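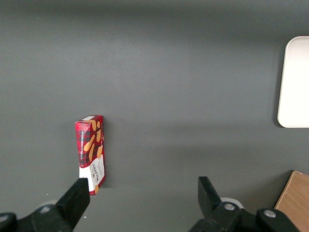
Figure 3. Wrist camera view at the start of a trial, with the gripper open and the test item (a box of shortbread) standing on end. Part of a white tray is visible at the right.

4. Rules for starting and accepting a trial

4.1 Why written rules were needed

The first round of trials in the Revholm study was run at two sites, Lornunier and Fletham, by operators who had been trained by the same person but had no written procedure. When the recordings were compared, the two sites had drifted apart. At Lornunier an operator would restart a trial if the item moved before it was gripped. At Fletham the trial was allowed to run and was scored on where the item ended up. Both choices can be defended, but the results could not be pooled, and the first round is left out of the figures given in Section 5.

The rules below were drafted by Alvarado and Sönmez and tried for one month, April, before they were fixed. They apply to tabletop tasks in which one packaged grocery item is picked up and placed elsewhere on the same table. They do not cover loose goods, glass, or items handed over by a person.

4.2 State of the table

The table surface must be matt and of one colour. We used dark grey. Gloss surfaces were ruled out early, as reflections from the ceiling lights moved across the wrist camera view when the arm moved and operators found this tiring. Soft bands of reflected light, such as those in Figure 3, are accepted. A hard bright spot is not, and the lamp or blind should be adjusted before the trial is started.

Small specks on the table may be left if they are flat and lie clear of the item's base. Anything that could tip the item or catch under a finger must be wiped away. The operator at Fletham asked for a size limit in millimetres. We decided against one, and in practice the two sites agreed on this point in all of the 30 cases put to both of them.

Other objects may stay on the table if the task sheet lists them. An object that is only partly in the wrist camera view must still be listed. In the first round, operators tended to record only what they could see whole, and trays and boxes near the border of the view were missed.

4.3 Placing the item

The item is placed by hand with the arm stopped and the operator's other hand off the controls. The task sheet gives one of three poses: flat, on its long side, or on end. On end is the hardest pose for slim cartons and was the source of most disputes. In Figure 3 the carton stands on one of its narrow ends, with its tall faces in view of the wrist camera.

A carton that appears to lean in the camera view need not be leaning on the table. The camera looks down at an angle and upright edges will tilt in the picture. Operators must check the pose from the side, by eye, and must not correct it from the screen. During April this single fault accounted for 10 rejected starts, all by operators who had nudged a carton that was already straight.

Printed packaging is used as bought. Labels are not covered, and cartons are not turned to hide or show the brand name unless the task sheet says so. A carton is withdrawn when a corner has been crushed or an end flap has opened, and the withdrawal is entered in the log with the trial number.

4.4 Gripper condition and opening

Before each block of trials the operator opens the gripper fully and checks both fingers for wear, loose screws and residue from tape. The fingers must match. If one finger is changed, the other is changed with it.

Each trial starts with the fingers open. The gap must be wider than the narrowest graspable side of the item, and the task sheet states which side that is. It is normal for a finger to overlap the item in the wrist camera view at this stage. Overlap in the view is not evidence of contact, and a start must not be rejected on that ground alone. If contact is suspected, the operator looks at the table directly. Räsänen proposed a contact sensor for this check, but the version fitted at Lornunier gave too many false alarms and was taken off again.

4.5 Rejection and restart

A trial may be restarted once, and only before the fingers have begun to close. After that point it runs to its end and is scored, whatever happens to the item. If the item falls over, the trial is scored as a fall. If a person has to step in, the arm is stopped first and the trial is scored as an intervention.

Restarts are logged with a reason taken from a fixed list: wrong pose, unlisted object, lighting, gripper fault, or other. "Other" requires a sentence in plain words. We had expected it to be overused, but the sentences turned out to be the most useful part of the log, and two of the rules above began there.

4.6 Checking the rules in use

Under the fixed rules the two sites recorded 1,482 trials. From these, Imai drew 100 start images at random and gave them to two reviewers who had not taken part in the work. Each reviewer marked every image as acceptable, not acceptable, or unable to tell. The last of these was allowed because a wrist camera cannot show everything the rules ask for, in particular whether a carton is truly upright. Such cases were settled from the side camera recording where one existed.

Disagreements were discussed with Yokoyama, who held the final decision. Most concerned objects partly in view, and the wording of 4.2 was tightened as a result. The scoring sheet, which follows the layout used in the earlier Šimko trials, is given in Appendix B.

Contact: Jovita Alvarado, Revholm study | © The authors | Back to top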